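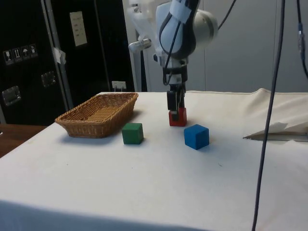
3.2 How the station logs were read

I started with the Clondau boxes, mostly because they were closest to the door. The station there kept a program log for every broadcast day, and 137 of those logbooks survive, some with both covers and some with neither. Each line gives a start time, a title, the announcer's initials and (if you're lucky) a note on what went wrong. I love those notes. "Piano flat again" shows up so often in one February that I began to feel sorry for the pianist.

My question was a simple one: how much of the evening schedule was made by local people in the studio, and how much came down the line from the network or off a disc? The logs don't have a column for this, so I had to work it out from titles and initials. A show with an announcer's initials and a studio letter went down as local. A show marked "line" went down as network. Everything else I left as unclear, and I'd sooner have a big unclear pile than guess.

Golach was harder. The clerks there used their own shorthand, and it changed whenever a new clerk came in - I spent a whole Wednesday on a squiggle that I now read as "repeat." I coded 2000 entries from Golach and the same number from Clondau, which gave me 4000 in all, and then I went back and coded 20 pages from each station a second time without looking at my first answers. Where the two readings didn't match, I moved the entry to unclear.

Figure 3. Share of evening entries coded as local, network and unclear, Clondau and Golach, by season.

What jumped out at me in Figure 3 was the summer. I expected local shows to drop off when the choirs and school groups stopped meeting, and at Golach they did. At Clondau they went up! The titles suggest why: there's a run of talent nights from the Tavivura fairground, always at 7:30, which fill the slots where the network serials had been. The Cheng collection has a few sponsor letters about those same nights, and I come back to them in Section 4.

One thing I couldn't settle is whether the talent nights went out live. The log says "Tavivura, remote" for most of them, but a handful say only "Tavivura," and those I counted as unclear.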